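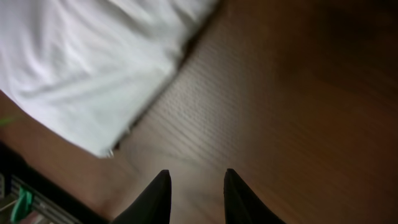
Pano branco sobre o tampo de madeira, ainda com as dobras por alisar.

Como tirar manchas antigas de toalhas e panos brancos sem estragar o tecido

Quem herdou toalhas de mesa da avó sabe do que vou falar. Abre-se a gaveta em agosto, quando a família toda resolve vir almoçar, e lá está aquela sombra amarelada mesmo no sítio onde vai ficar a travessa. Durante anos escondi as minhas com o cesto do pão (e funcionava, atenção!), até que o Walid Moussa, meu vizinho de cima e antigo empregado de lavandaria, me ensinou a tratar delas com calma. É o método dele que vos deixo aqui, com uma ou outra mania minha pelo meio.

O que vai precisar

Uma bacia funda, de plástico ou esmalte
Percarbonato de sódio em pó (eu compro o da Zirnach, mas qualquer um serve)
Sabão azul e branco, ou sabão de Marselha
Uma escova de cerdas macias
Luvas
Um termómetro de cozinha, se tiver

Primeiro, ver de que é feito o pano

Algodão e linho aguentam bem este tratamento. Seda e lã não, por isso essas peças ficam fora da bacia, por muito brancas que sejam. Se o pano tiver bordados de cor, molhe um cotonete na solução e encoste-o ao avesso do bordado durante uns minutos. Saiu tinta? Então fique-se pelo sabão e pela paciência. As etiquetas antigas às vezes já não se leem, e nesse caso trate a peça como delicada.

Passo 1 – Molhar em água fria

Deixe o pano de molho em água fria durante 2 horas. Parece tempo perdido, eu sei, mas as nódoas de ovo, leite ou sangue fixam-se com o calor, e depois é um castigo. Mude a água se ficar turva. A minha toalha de linho da casa Gebru, que já vinha amarelada quando a comprei numa feira, precisou de duas águas.

Passo 2 – Ensaboar as manchas

Torça de leve, estenda a peça numa superfície lisa e passe o sabão diretamente sobre cada mancha. Esfregue com a escova no sentido do fio, sem fazer força. O linho velho rompe-se com uma facilidade que dá pena, e já perdi um canto inteiro por estar com pressa num domingo de manhã. Deixe o sabão atuar enquanto bebe um café.

Passo 3 – O banho de percarbonato

Encha a bacia com água a 39 graus (aqui entra o termómetro; sem ele, água morna em que a mão se sinta confortável) e dissolva 2 colheres de sopa de percarbonato. Mexa bem com uma colher que não seja de metal e calce as luvas. Mergulhe o pano por completo e vá virando de vez em quando. Não tape a bacia, que a mistura liberta oxigénio, e nunca junte lixívia nem vinagre. Eu deixo de um serão para a manhã seguinte, umas 7 horas de sono e fica feito.

Passo 4 – Enxaguar e secar

Enxagúe em água corrente até deixar de sentir aquele toque escorregadio entre os dedos. Depois, se quiser, faça um ciclo normal na máquina com o detergente do costume. Seque ao sol sempre que puder – o sol ainda é o melhor branqueador que conheço, e é de graça. Antes de passar a ferro, veja se a mancha saiu mesmo; se ainda restar sombra, repita o passo 3.

E as manchas de ferrugem?

Essas são outra conversa. O percarbonato não lhes faz grande coisa. Sumo de limão e sal fino, com o pano ao sol durante uma tarde, costuma aclarar as pequenas. Enxagúe muito bem no fim, porque o sal seco deixa o tecido áspero.

Para guardar

Guarde sempre sem goma e bem seco, de preferência enrolado num tubo de cartão forrado com papel de seda branco. As dobras vincadas acabam por amarelecer, e é por lá que o fio parte. De vez em quando tire tudo da gaveta e deixe arejar. Se alguém aí em casa tiver um truque para cera de vela em linho, deixe nos comentários, que eu ainda tenho uma toalha à espera.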